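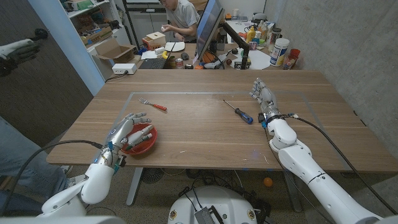
Chapter 7
Collecting Demonstrations
Lefteris Konstantinidis

7.1 What a demonstration is

The earlier chapters treated the training set as given. A learning method received pairs of observations and actions, and the question was how well it could fit them. This chapter takes up the question of where the pairs come from. For manipulation with hands, the usual source is a person who drives the robot through a task while the robot's own sensors record what happens. One such recording, from the first command to the last, is called an episode. A set of episodes gathered under one written procedure is called a collection.

An episode contains at least three streams. The first is video, normally from a camera at the head and sometimes from others at the wrists. The second is the measured state of the robot: joint angles for the arms and fingers, and in some systems motor currents or fingertip forces. The third is the commanded state, meaning the joint targets that were sent at each step. Students often merge the second and third streams on the grounds that they look alike when plotted. They should be kept apart. When a hand presses on a table, the commanded position of a finger may lie below the surface while the measured position stays on it. The difference between the two carries most of what the recording has to say about contact, and a policy trained on measured positions alone will tend to touch objects without gripping them.

The table at the head of the chapter holds a typical small workspace. A clear sheet lies flat on the tabletop and bounds the work area. Within reach of two white humanoid hands are a shallow red bowl, a fork with a red-and-orange handle, and a screwdriver with a thin shaft. We will return to this arrangement several times, as each of the three objects raises a different problem of collection.

7.2 The running example

Throughout Part Two we use a collection named Skurkevel, recorded with a two-armed robot on a fixed base. It contains 994 episodes of tabletop tasks with household objects and hand tools. Of these, 783 passed review and were used for training. The remainder were kept in a separate directory with the reason for rejection attached to each. Section 7.6 describes the review, and Exercise 7.4 asks the reader to reconsider several of its rules.

The tasks are short. The mean length of an accepted episode is about 42 seconds. Longer tasks, such as clearing a whole table, were divided into parts with a defined start and end, and each part was recorded by itself. Division has a cost. The policy never sees the transition from one part to the next, and the hands may arrive at the start of a part in a posture that no operator ever used. Chapter 9 treats this problem under the heading of chaining.

7.3 Objects and how they are grasped

A grasp may be described by the surfaces that make contact and by the direction from which the hand approaches. For a parallel gripper with two flat fingers, the description is brief. For a hand with several jointed fingers, the same object may admit many grasps, and different operators will choose different ones if left to themselves.

Consider the bowl. It can be pinched at the rim between the thumb and one or two fingers. It can be held from outside with the fingers spread. It can also be reached into from above with the palm down and the fingers curled, as the left hand in the opening photograph is doing. All three may succeed. Suppose, however, that a third of the episodes show each. A policy that predicts the average action will place the hand somewhere between the rim and the center, where none of the three grasps works. Methods that can represent several distinct actions for one observation, introduced in Chapter 5, reduce the difficulty but do not remove it. With few episodes there may be too little support for any single mode.

The collector therefore has a decision to make before the first recording. One option is to prescribe a single grasp per object and train the operators to use it. The resulting data are consistent and easy to fit, and the policy fails whenever the prescribed grasp is blocked. The other option is to permit several grasps and accept that more episodes will be needed. Skurkevel took the first course for thin objects and the second for containers.

Forks and screwdrivers fall in the first group. A fork lying on a flat surface offers very little height to grip. The fingertips must come down on either side of the handle and close while nearly touching the table, and an error of a few millimeters in height produces either a missed grasp or a hard contact. A screwdriver handle stands higher, which helps, but a handle with a round cross section can roll away from the first finger that touches it. Both are long objects, so the angle at which they lie matters as much as their position. If every episode begins with the handle toward the same side, the policy will learn one wrist orientation and apply it everywhere.

7.4 Varying the starting state

Position and orientation should be varied on purpose. It is not enough to ask operators to put things down anywhere. People asked to place objects at random tend to space them evenly, keep them away from the edges of the work area, and turn handles toward themselves. These habits are plain once the starting positions of a collection are plotted, and they are hard to correct after the fact.

A printed placement list avoids the problem. For each episode the list gives a cell of the work area and an angle for every object. The operator or an assistant sets the objects accordingly and then begins recording. The Skurkevel list was generated in advance, with positions drawn uniformly over the reachable part of the sheet and angles drawn uniformly over the full circle. Draws in which two objects overlapped were discarded and repeated.

The starting posture of the arms needs the same attention. In the first week of Skurkevel, all episodes began from one rest posture, with both hands raised clear of the table. Policies trained on that week's data performed well from the rest posture and poorly from any other. In later sessions the operator moved the arms to an arbitrary safe posture before starting the recorder.

7.5 The surroundings

A head camera sees more than the work area. It sees the floor, the cables, the furniture beyond the table and the people in the room. Two views are held on whether this is desirable.

The first holds that the background should be controlled. Screens are placed around the table, lighting is fixed, and nobody enters while the recorder runs. The policy then has fewer irrelevant features to latch onto, and fewer episodes are needed to reach a given rate of success in that room. The second view holds that a policy trained behind screens has learned the screens. Moved to another room, it meets a distribution of images that it has never seen. Collections made in ordinary rooms, with a colleague working at a desk behind the table and shelves full of boxes, are noisier but transfer better.

A comparison made for this book favors the second view when the policy must be moved and the first when it need not be. The same tasks were recorded in a screened cell at Bruston and in an open room at Solheim. Within the room of origin, the screened data gave the better policy for the same number of episodes. Exchanged between rooms, the Solheim policy lost some accuracy on the thin objects, while the Bruston policy failed on nearly all of them. The experiment used only two rooms and one robot, and the reader should not treat the result as settled.

Whichever view is adopted, one kind of background feature must be watched for. A feature that is correlated with the task will be used by the policy as if it were part of the task. If all the fork episodes were recorded in the morning and all the bowl episodes in the afternoon, the light on the wall identifies the task. Tasks should be interleaved within each session.

7.6 Review and rejection

Every episode should be watched once by a person other than its operator. The reviewer assigns one of four labels:

Accepted. The task was completed and the recording is whole.

Accepted with recovery. The task was completed after a visible error, such as a dropped object that was picked up again.

Failed. The task was not completed.

Invalid. A stream is missing, the clocks of two streams disagree, or the placement list was not followed.

The second label deserves comment. It is tempting to reject every episode containing an error, and many early collections did so. The result is a policy that has seen only success and has no information about what to do when the object is no longer between its fingers. Recoveries supply that information. They should be kept, and with some methods the segment before the error is masked so that the error itself is not imitated. The masking procedure used for Skurkevel was written at Hosuvside and is given in Section 7.8.

Failed episodes have no place in plain imitation but should be stored. They serve to train the success classifiers of Chapter 11. Invalid episodes should be stored as well — a clock offset found today may be correctable next April, when someone has written the tool for it.

7.7 Notation

For the rest of the chapter, let o(t) denote the observation at step t, q(t) the measured joint vector, and u(t) the commanded joint vector. An episode of length T is the sequence of triples (o(t), q(t), u(t)) for t from 1 to T. Where two arms are treated separately, subscripts L and R are added to q and u. The observation is shared between the arms and takes no subscript. Left and right always refer to the robot's own left and right, which agree with the left and right of the head camera image when the camera is mounted upright.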